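Conseils d'atelier - Petits robots de livraison : prévenir les arrêts intempestifs et les sorties de voie

Fiche pratique de l'atelier partagé d'Andik, à l'usage des adhérents qui entretiennent ou font circuler un chariot autonome Fostedon

Rappel des faits

Au mois de juin, un chariot Fostedon engagé sur une allée de desserte a quitté sa trajectoire en fin d'après-midi et s'est immobilisé, une roue hors du revêtement. L'arrêt d'urgence a été actionné à la main. Aucune personne n'a été blessée. Le journal de bord faisait état de 7 pertes de repérage au cours du même trajet, sans qu'aucune n'ait déclenché l'arrêt automatique. Le seuil de confiance, réglé à 68 lors de la mise en service, avait été abaissé par un utilisateur qui souhaitait éviter les interruptions.

Les recommandations ci-après s'appliquent désormais à tout appareil préparé dans nos locaux.

Avant la sortie : l'optique et son support

Nettoyer la vitre du capteur avant avec un chiffon microfibre propre, légèrement humidifié à l'eau déminéralisée. Les produits à vitres du commerce sont à proscrire. Procéder du centre vers les bords, puis essuyer avec un second chiffon réservé à cet usage.

Contrôler ensuite le support. Une équerre desserrée suffit à fausser le repérage de la bordure ; les deux vis Ekholm se resserrent à la clé, en alternance, sans forcer.

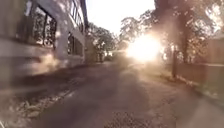

Le contre-jour demeure la première cause de perte de repérage constatée à l'atelier. Il convient de reconnaître le parcours à pied, à l'heure prévue pour la livraison et dans le sens de la marche. Lorsque le soleil perce à travers les arbres et que de longues ombres barrent l'enrobé en diagonale, comme sur cette allée, le logiciel peut confondre la limite d'une ombre avec celle de la chaussée. On relèvera aussi les bandes de gravier et de feuilles mortes en pied de façade, que l'appareil ne doit pas mordre. Si le passage ne peut être décalé, la vitesse est réduite de moitié et un accompagnateur marche à portée du bouton d'arrêt.

Réglages à ne pas modifier

Le seuil de confiance reste à 68. La distance d'arrêt latérale est fixée à 225 millimètres ; elle se vérifie au mètre ruban, chariot à l'arrêt, des deux côtés. Toute modification est consignée dans le cahier de l'atelier, avec l'heure et l'ancien réglage.

Sur les allées bordées d'herbe, la différence de teinte entre la pelouse et l'enrobé constitue un repère utile mais insuffisant. Il est demandé de contrôler le suivi de bordure sur une courte distance, à vide, avant tout chargement.

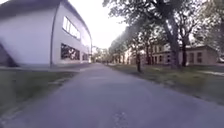 Taşdemir nous écrit que le nettoyage de la vitre n'a rien changé sur son appareil et que les arrêts ont cessé le jour où la pare-soleil d'origine, déformée par la chaleur, a été remplacée. La remarque est fondée : une visière gauchie laisse entrer la lumière rasante et doit être changée, non redressée. Son contrôle est ajouté à la présente fiche.

En cas d'arrêt sur le parcours

Appuyer sur le bouton rouge avant toute intervention, même si l'appareil paraît inerte. Attendre l'extinction du voyant. Ne jamais soulever le chariot par le mât du capteur - la fixation n'est pas prévue pour cet effort.

Dégager les roues à la main, gants enfilés, puis ramener l'appareil sur une surface plane. Le trajet n'est pas repris en mode automatique : le retour s'effectue en poussant, moteurs débrayés.

Une attention particulière est requise devant les façades vitrées et au passage d'un revêtement à un autre. Les pavés transmettent des vibrations qui desserrent la visserie ; les vitrages renvoient le soleil vers le capteur, parfois à l'opposé du côté que l'on surveille.
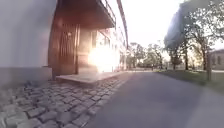 Reflet du soleil sur le vitrage, à côté de l'entrée ; pavés en bordure de l'enrobé.

Après l'incident

Copier le journal de bord avant de couper la batterie. Noter l'heure, l'état du ciel et le sens de circulation. L'appareil est déposé à l'atelier, étiqueté « hors service », et n'est restitué qu'après 2 essais à vide sans perte de repérage.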